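About Matden

Hi, I'm Birgit Schwerdtfeger, and I run Matden with Mamta Saxena and Hamisi Lyimo. We translate and typeset cookbooks. Mostly family ones, the kind that live in a ring binder with butter on every page, but also a fair number of proper trade titles for small publishers.

I started out doing manuals. Dishwashers, lawn mowers, a very long one about boilers. Then my neighbor Sarla Srivastava asked if I could help put her mother's recipes into English so her kids could cook from them, and I said sure, it'll take a weekend. It took until March. There were 99 recipes and hardly a measurement in any of them. "Flour, as needed." "Cook until it smells right." I loved every minute of it and I haven't touched a boiler since!

Mamta joined after she saw Sarla's book on a kitchen shelf and called me up to point out a mistake in the pickle chapter. She was right (it was the salt), so I asked her to check the next one. She now tests anything we aren't sure about, and she has strong feelings about ovens. Hamisi does the layout. He came from newspapers, he's fast, and he will argue for an hour about whether a fraction should sit on one line.

Our biggest job so far is the Pondau collection, 516 pages of baking from one village, in three people's handwriting. We printed 1000 copies and I still have 2 at home that I won't give up.
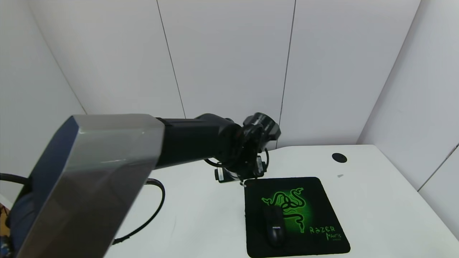
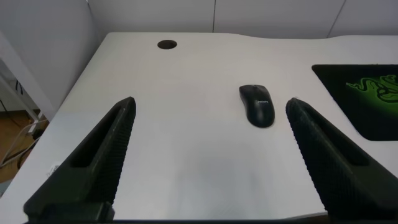
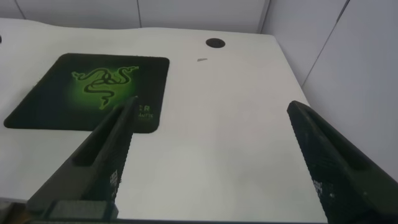
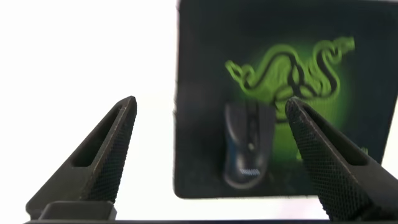 How we work is pretty simple. You send us scans or photos of what you have, and I read all of it before we talk price. Then we get on the phone. I'll ask you a lot of nosy questions — what size was the pan, which cream did she buy, did anybody ever really make the eel — and from there I write a first draft. You get that draft as a plain document with wide margins, so you can scribble on it and pass it around the family. Expect disagreements. One cousin will always say there was nutmeg.

We keep the voice of whoever wrote it. If your grandfather wrote "don't be stingy" next to the garlic, it stays in. We do add cup measures next to the grams, and we put a short note where an ingredient is hard to find over here.

Languages: I do German and Dutch, Mamta does Hindi and Gujarati, Hamisi does Swahili. For Spanish we work with Demetrio Escobar, who is booked up a lot of the year, so write early if that's you. Printing goes through Van Leeuwen, and they also do the ring bindings that lie flat on the counter.

Got a binder? Send me a few pages, even the messy ones. I answer the mail myself, usually in the evening after dinner.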